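Home | News | Guides | Downloads | Forum | Contact

Print this page | E-mail this page

Dirnivow Player Manual
Section 4: Saving, Slots and Moving Your Game to a Second Console

January 31, 2014
By Matúš Lukáč

This section explains how the save system of Dirnivow works, and how to copy your progress from one console to another. Please read it before you install the January update, because the old saves are converted the first time you start the game with it.

4.1 Save slots

The game has 12 manual slots and one autosave slot. The autosave slot is always the first in the list and has a small moon next to its name. You cannot write to it by hand, but you can load it and then save to a normal slot.

1. Stand next to any lamp post in a town, or at a camp fire outside of it.
2. Press the Start button and choose Journal.
3. Choose Save. The list of slots opens.
4. Move to the slot you want and confirm.
5. Wait until the word "Saved" appears in the lower corner.

Note: Inside the Ralodell mines there are no lamp posts. The game makes an autosave at each lift, and this is the only save you have until you come out again.

Caution: Do not turn off the console or remove the memory card before step 5 is finished. A slot that was interrupted is shown in gray and it cannot be repaired.

4.2 Converting old saves

After the update the game looks for saves made with the earlier version. If it finds some, you will see the conversion screen.

1. Choose Convert All, or mark only the slots you want.
2. Check that you have at least 50 MB free on the card. The converter needs this space for a temporary copy.
3. Confirm. The bar can stop at 40 percent for a while. Please do not press anything.
4. When the title menu returns, load one save and open your inventory to check it.
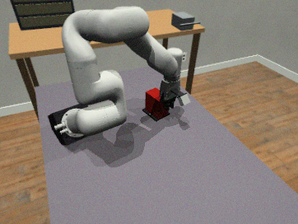

Robot arm with gripper on a tabletop (computer rendering).

Characters of level 13 or higher who have not yet spoken with Esteban at the harbor will be placed at the harbor gate after conversion. Your items and your money stay the same. Side quests which were open at the moment of saving remain open, but the map marker is lost until you talk again with the person who gave you the quest.

Note: Converted saves cannot be read by the earlier version. If you play also at a friend's house, make sure both consoles have the update.

4.3 Moving a save to a second console

You need a Derkisero account for this. How to create one is explained in Section 2.

1. On the first console, open Journal and choose Transfer.
2. Choose Send, then the slot. Only one slot can be sent at a time.
3. Write down the code on the screen. Capital and small letters are different.
4. On the second console, sign in with the same account.
5. Choose Transfer, then Receive, and enter the code.
6. Select an empty slot. If all are full, you must delete one first.

The save on the first console is locked while the transfer is waiting. To unlock it without finishing, choose Transfer and then Cancel. The code stops working immediately.

Caution: The photo album and the controller settings are not part of the save. They stay on the first console.

4.4 If something goes wrong

"Code not valid": check for the letter O and the number 0, which look very similar in the game font.

"Slot in use": the autosave is still writing. Go back to the journal, wait for the moon to stop blinking and try again.

The second console shows no Transfer option: the update is missing there. Install it and restart the game.

Thanks to Noelia Moya and Unai Arroyo for testing the steps of 4.3 on both console models.

Next: Section 5, Playing with Two Players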